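Keeping the Grippers Honest: A Talk with the Technician Who Looks After Station 2

Jarnmont's workshop has several teaching stations, where a person handles household items with a pair of hand-held grippers and the recorded motions are later used to train robot arms. We spoke with the technician in charge of Station 2 at the end of a shift in July. She has run it since it was built and asked that we leave her name out.

How a day starts

The station gets checked at 7:30 in the morning, before any operator touches it. She begins with the rails along the table.

"They're plain aluminum extrusion, and people lean on them all day," she said. "If one has crept, everything we measured against it is off. I put a square on the corners and a wrench on the brackets. Most mornings nothing has moved."

Next come the grippers. She opens and closes each one slowly with the trigger and watches the reading on the screen. A fully closed gripper should read zero. If it doesn't, she cleans the tips and tries again before she changes any settings.

"Half the time it's lint," she said. "We do a lot of towels."

The mounts on top are the part she worries about most. Each one stands up from the body of the gripper, so a knock at the top puts a lot of load on the screws at the bottom. She marks the screw heads with a paint pen and looks for a broken line.

"If the line is broken, I take the mount off, clean the threads and put it back with fresh threadlocker. Tightening it in place just gets you to lunch."

The cables

Both grippers are wired. The station used a wireless setup for its first few weeks, built on a controller the staff call Jin, and dropped it after too many gaps in the recordings.

"The cable is a nuisance, but I can see a cable," she said. "I can hold it in my hand and find the bad spot."

The bad spot is nearly always where the cable leaves the gripper. She ties it down with a loop of slack, long enough that the operator can turn a wrist all the way over. Her log shows 29 cables replaced at this station. The early ones were tied too short, she said, and a few were tied so long that they dragged over the items on the table.

She keeps spares already cut and labeled. A swap takes her a few minutes, plus another zero check.

Choosing the test item

After any repair she runs a test grasp before the station goes back to work. She likes something with a rounded top and a clear part underneath, and an open wire basket to go with it.

"A square box is too easy. You can be out of line by a good bit and still pick it up," she said. "With something round, if one side comes in high, you feel it roll. And the clear plastic tells me if the lighting is bad."

The operator brings the tips in from both sides together, and she stands back and watches whether they meet at the same height.
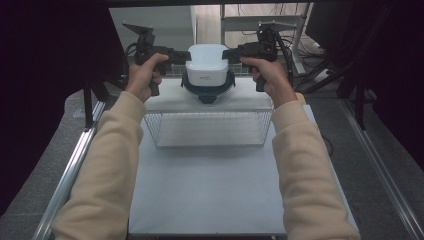 When something fails

The log for Station 2 has 1178 entries. Most are a line long. She read a few aloud: left trigger sticky, cleaned; right tip worn, replaced; curtain clip missing.

The longest one covers a fault that took her most of a week. The right gripper kept reading slightly open after long sessions. She changed the cable, then the sensor, and finally found a hairline crack in a printed part inside the body. The supplier, Fetemix, sent a thicker version, and she now swaps that part every 650 hours of use whether it looks worn or not.

Asked what she would change, she went straight to the tabletop.

"I'd like one I can lift out. Right now I'm on my back under it with a flashlight to reach the last bracket. I've put in a request."

A new top is on order from Flikwood. Until it comes, she keeps a folded moving blanket by the station to lie on.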